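3.2 Food storage and leftover use in the home

We asked each household to keep a diary for the whole of May – what got cooked, what got put away, what got thrown out. In all, 3,493 entries from 200 homes, split between Ernside and Meltville. Diaries with fewer than five days filled in were dropped. Entries in pen, mostly, and typed up later by the second author (Tóth), with a recheck of every disputed item by Şimşekoğlu.

"Leftover" here means any cooked food kept past the meal it was made for. Bread not counted. Cooked rice counted, even when made ahead on purpose, which a few respondents argued with. "Container" covers anything with a lid; bowls with a plate on top were coded apart (see Fig. 2). 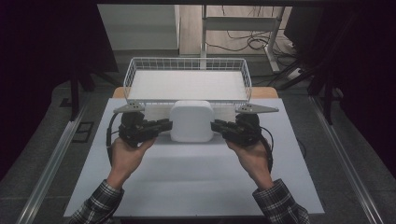 Figure 2. White object with rounded corners, held from both sides.

Main result first. Food in lidded containers was eaten more often than food under foil or a plate, in both towns. The gap was wider in Meltville. We had expected the reverse, given the smaller kitchens in Ernside and the shared refrigerators in the older blocks there. Household size explains part of it. Larger homes finish things faster whatever they are kept in, and Meltville has more of them.

Labels mattered less than we thought. Homes that wrote a date on the lid did not waste less overall, although they did throw things out sooner. Kuruc's earlier work on pantry habits found much the same with dry goods, and her point about dates being read as orders seems to hold for cooked food to.

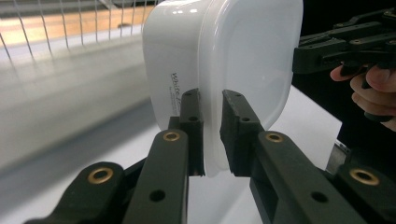 Shelf position was a late addition to the diary form and the data are thin. Top shelf, front: eaten. Bottom shelf, back: mostly not. Respondents often left this box blank, or wrote "fridge". We report it only because the direction was the same in both towns.

Soup is the odd case. Kept longest, wasted least, and often frozen on day 2 with no note of when it came out again. Following Sidanier, we treated freezing as a seperate outcome and left those entries out of the waste rates. Putting them back in narrows the gap between towns but does not close it. 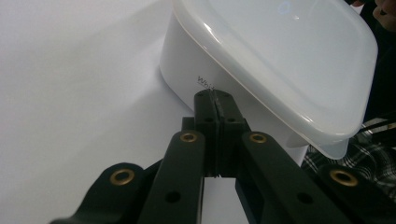 Some limits. People who keep diaries are tidy people, or become so for a month. Three-way splits by age, income and town left cells too small to use. Weighing was not done – portions are the respondent's own guess, in cups or "a bit", and we coded "a bit" as half a cup throughout.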